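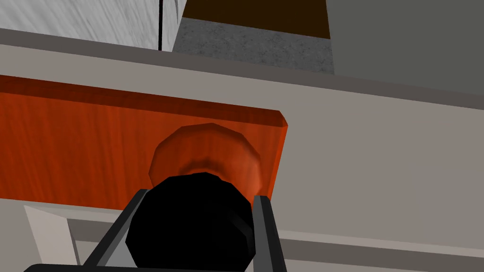

Filed under: House and home

Drawer knobs, and the rest of the chest

I bought the chest of drawers in July from a house clearance in Rundoncombe. It was the last thing left in the back bedroom and the man wanted it gone, so I paid what he asked and put it in the car with the seats down and the boot tied with string. It has six drawers, and on the day I got it home two of them opened.

I have been meaning to write this up for a while, mostly so that I remember what I did when I get to the wardrobe.

The first job was getting the stuck drawers out. I took out the two that moved and reached in from there to push the ones below from behind. Three came out that way. The last one, bottom left, had swollen along one side and needed a week in the spare room with the heating on low before it would shift. I had read that you should never force them and I did force it a bit, and there is now a split in the back panel that I have glued.

Runners next. They are plain strips of wood, glued and pinned, and years of use had worn a dip in most of them. I thought about replacing the lot. Ashok Katiyar, who had the unit next to mine when I was still at Clemow, told me to turn them over first and see. He was right about four of the six pairs. The other two pairs I cut new from a length of beech, which took most of an afternoon because I measured the first one from the wrong end.

After that, candle wax. I rubbed an ordinary white household candle along the runners and the bottom edges of the drawer sides. Some people use soap. My mother used soap and her drawers always smelled of it, and I think it draws the damp as well. Wax has been fine so far.

The knobs gave me more trouble than anything else. The old ones were wooden and screwed in from the front on a wooden thread, and half of them turned in their holes without gripping. Someone had tried to fix this with folded newspaper. Someone else, or the same person later, had used what looks like car filler. I dug all of it out with a small chisel and plugged the holes with dowel, left the glue overnight, and drilled again for a machine screw that goes through from the inside with a washer.

I ordered new knobs from Ziółkowski, who turn them to size if you send a drawing. My drawing was poor. They rang me up to ask whether the figure I had written was the width of the knob or the depth, and it was neither, it was the distance between the holes on the wide drawers. We sorted it out. They are good knobs and they were 90 pounds for the set with postage, which was more than the chest.

A word on fitting them, as I got the first one wrong. Tighten the screw until the knob stops turning and then leave it alone. I gave mine another half turn and the washer sank into the drawer front. You can't see it unless you take the drawer out, but I know about it.

Ngọc Trình came over from Nustomham to help me carry it upstairs. We took the drawers up first and then the carcass, feet leading, and chipped the paint at the turn of the stairs. She thinks it would look better against the other wall. It would, but the other wall has the radiator on it.

Things still to do: the back panel needs re-pinning along the top, there is a lock on the top drawer with no key, and I want to line the bottom two with paper. I have a roll of lining paper left over from the hall that should do.

The wardrobe is in the garage with a blanket over it. One door has dropped and the mirror rattles. I'll start on that once it is warm enough for the glue to set out there.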